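Counter Storage Project, Fosthorpe Shared Kitchen
Second progress report, May
Prepared for Prodromos Rallis by Otakar Hubáček 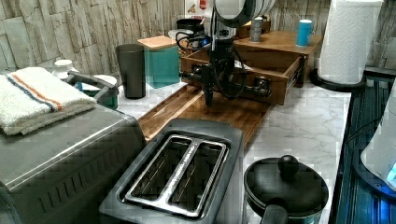 When the grant was approved I was the one person at the table who doubted that a shared kitchen needed a storage project. I have now run it for two reporting periods and I am less doubtful on some points and more so on others. You asked for a frank account, so the good news and the bad are given at the same length.

Spending

We have spent $715 to date. Most of it went to Bajpai for wooden pieces: the drawer box, the tray behind it and the cutting board. The rest went on small containers and the labels that go with them. The invoice from Bajpai arrived 27 days after delivery and had to be sent back once because it listed a second cutting board we had not ordered. The corrected version is in the shared folder.

I do not expect to need the full amount set aside for containers. The original plan from Skivent called for a matching set for the whole counter. I have not bought it. The mixed lot we have now, with the teal box and its wooden lid, the gray canister and the rest, does the job, and I can't find any evidence in Skivent's proposal that people put things away more often when the containers match. If they have such evidence I would like to see it before we pay for it.

What has changed on the counter

The drawer box sits at the back with its open side up. The plan had it closed and pushed in under a shelf. I dropped that in the first month, after users kept leaving things on top of it and then could not get into it. With the top open, items do get dropped in. Whether they are the right items is another matter. The box is supposed to hold small utensils only. At my last check it also held twist ties, a dead battery and somebody's bus pass.

The cutting board stays out, in front of the box. Skivent's layout has it standing on edge against the wall to free up counter space. We tried this and it fell over twice. Lying flat it takes up a good part of the work area, and I have had complaints about that, but people use it, and before the project they were cutting directly on the white counter.

Cups remain unsolved. The rule is that personal cups go home or go on the tray. The tray was never meant for cups, I only allowed it as a stopgap, and it has become the normal place for them. I can write a stricter rule but I doubt it would be read.

The towel on top of the steel appliance at the left end also needs a decision. Skivent's plan gives it a hook. The hook was delivered and then the building office would not let us drill. Adhesive hooks were suggested. I have seen what adhesive hooks do to painted walls and I would sooner leave the towel folded where it is, provided it is moved whenever the appliance is on. I have asked for that in writing.

User feedback

We put out 28 comment cards and got most of them back. I would be careful with these. The majority say the kitchen is "better" or "nicer" and give no detail, and several are in what looks to me like the same handwriting. The useful comments were about the board (too big), the box (too far back for shorter users) and the lack of anywhere to put wet things. The last one is a fair point and nothing in the plan covers it.

The claim made in the application was that the new layout would cut morning cleanup time by half. We have no figure for cleanup time before the project started, so I cannot tell you whether it has. I raised this at the outset. I could begin timing it now, but the result would have nothing to stand against.

Next period

I plan to move the drawer box closer to the front for a trial and see whether the board complaints get worse. I will get a price from Dastano for a small drying rack. I will not order the matching container set unless you instruct me to.

I would also ask you to hold off on the proposal to repeat this in the upstairs kitchen. It has a shorter counter and different users, and I would want at least one more reporting period here first. If the funds have to be committed before then, please let me know by the end of May so I can put my objections on paper.

O. Hubáček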